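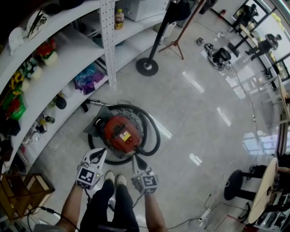
Tindlow Set Lists – read me first

Welcome, and thank you for taking an interest in our little pile of festival history! Tindlow is a collection of set lists from the Gronham weekender, the electronic music festival that takes over the harbour every June. There are 235 sets in it so far, typed up from printed programmes, from scribbled notes and (in a few stubborn cases) from listening to old recordings over and over until somebody recognised the tune.

What is in the folder

sets.csv has one row for each set, with the artist, the stage and the start time as printed in the programme.
tracks.csv has one row for each track, in playing order, and links back to the set by its number.
stages.csv lists the 9 stage names used over the years. Skjelbred and Grirkolau are the same tent under two names, and I have kept them apart so that the rows match the programmes.

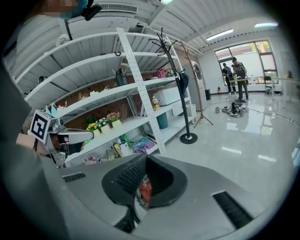 Things to watch out for

Start times come from the programme, and anyone who has stood in front of the harbour stage waiting for a late headliner will know how far to trust those. Where a track could not be named, the title simply says "ID" – please leave these as they are unless you are quite sure, as I have had to undo a good many hopeful guesses. Mash-ups get a single row with both titles in it, split by a plus sign. Artist names are spelt the way the artist spells them, capitals and all.

Two sets have no tracks at all. The recordings were too muffled to be any use, but I couldn't bear to drop the rows.

Using it and sending corrections

You are very welcome to use the lists for your own playlists, charts or radio shows, and a mention of Tindlow is always appreciated. If you spot a mistake, send the set number and the track position along with your correction, and tell me where you heard it.

Last updated Oct 24, 2018
Folke Åberg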